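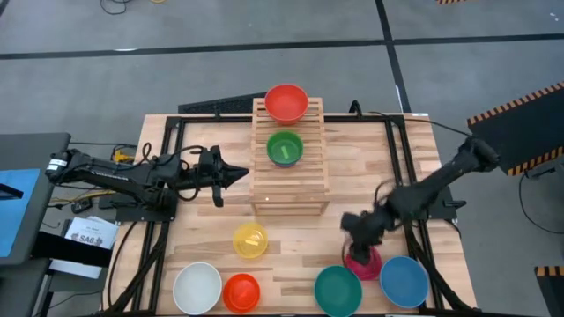
Tips for the Dish Sorting Task
Brillside Robotics Club workshop page

These are notes for teams working on the bowl task for the Bristberg meet in May. Most of them came out of last season's practice log. Add your own at the bottom of the sheet by the sink.

Setting up the table

Wipe the table with a damp cloth and let it dry before you put any bowls down. Crumbs and pencil shavings get under the rims and a bowl that rocks is hard to pick up.

Check the arm mounts by hand at the start of every session. Push each base sideways. If it moves at all, tighten it and run the home position again. Wood shrinks in dry weather and the clamps need an extra half turn in winter.

Tie cables so the elbow can swing all the way out without pulling. Leave more slack than looks tidy. Hook-and-loop ties are better than zip ties, which get cut off with scissors and nick the insulation.

Bowls

Buy cheap plastic bowls in solid colors. Thin rims are easier to grip than rolled ones. Two bowls of the same color will cause trouble in the logs, so keep spares in the cupboard.

Wash new bowls in warm water and dish soap before first use. They come with a slippery film on them. Wash them again after 20 runs or so, when finger grease builds up. Don't use the dishwasher in the staff kitchen. We lost most of a set to warping that way.

Write the bowl number underneath in paint pen. Masking tape peels and ends up stuck to a gripper finger.

Bowls that stick together when stacked can be separated with a few drops of water. For practice runs, dust the outside with a little cornstarch and wipe off the extra.

The rack

A slatted wooden rack works well. Sand the top edges of the slats with 220 grit and wipe off the dust. Leave the wood bare or use mineral oil, and give the oil a full day. Varnish is shiny under the ceiling lights and the vision code picks up the glare.

If the rack slides, stick 2 strips of shelf liner under the rails. Double-sided tape holds better but takes the finish off the table.

Running

Start with one arm and get 10 clean picks in a row before you turn on the other. Approach the rim from above and close slowly. Keep a hand near the stop switch whenever both arms are live, and keep hair and sleeves back.

If a bowl tips, stop, reset it and write it down as a miss. The Wallin team logged 53 misses in their first month and had the best grip settings in the building by the end of it.

Gripper pads

Clean the pads with rubbing alcohol on a paper towel. Replace them when the edge feels rounded. Indo pads are the ones in the blue drawer, and the box they come in has the order number on the lid.

Put the bowls away dry.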